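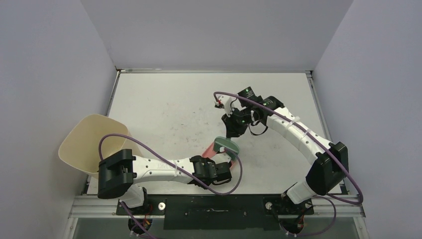
Fig. 4. White tabletop with light gray walls on three sides.

Section 4: Setting up your table for product photos

Okay, you've got your Zullby light kit out of the box and the stands are up (if they aren't, go back to Section 3, I'll wait). Now we get to the part I like best, where the table and the walls start doing half the lighting for you. I shot my first year of pottery listings on a brown kitchen counter and I still wince when one of those photos turns up in a search!

What you'll need: a matte white top, three light gray panels, a roll of painter's tape, a soft cloth, and both Zullby lamps with their diffusers on.

1. Pick your spot before you carry anything. You want a wall outlet within reach and no direct sun. My workroom gets a stripe of it at four in the afternoon in August, so I shoot in the morning that month.

2. Put the table down and check that it doesn't rock. Fold a bit of card under the short leg if it does.

3. Stand the back panel up behind the far edge. Push it in snug, then tape it from behind.

4. Add the side panels, and open them outward a little instead of setting them square. Square sides throw a hard shadow into the corners, and you'll spend your whole evening trying to edit it out.

5. Wipe the top with a damp cloth and let it dry. Scuffs are fine – mine has plenty, and they mostly vanish once the exposure is up. Greasy smudges are worse, so go over those twice.

Note: Don't use glass cleaner on a matte top. It left shiny patches on mine that showed up in every single shot for weeks.

6. Set one lamp on each side, pointing at the side panels and away from the product. Yes, it feels backward! The light bounces off the gray and comes back much softer.

7. Plug both lamps into the same power strip and turn them on at the lowest setting. Work up from there.

Caution: The lamp heads get hot. Keep the diffusers clear of the panels, and let everything cool before you fold the stands down. Colin Haworth, who tested this guide for me, melted a nice neat hole in a foam panel and has asked me to put this in bold. I can't do bold here, so please imagine it.

8. Set your camera's white balance by hand. Fill the view with a bit of clean tabletop, take a shot, and save it as your custom setting. Auto will drift on you, especially with blue or green glazes.

9. Take a test photo of something plain, like a mug. If one side looks darker, move that lamp in by a hand's width and try again.

Note: If your photos come out flat and dull, your panels are probably too close together. Open them up a bit more before you touch the lamps.

Once the mug looks good, mark the feet of both stands on the floor with tape. I skipped this the first time, then my sister borrowed the room and I had to start over from step 6.

Spare diffusers are part number 2266 in the Zullby catalog. Section 5 covers backdrops and shiny objects.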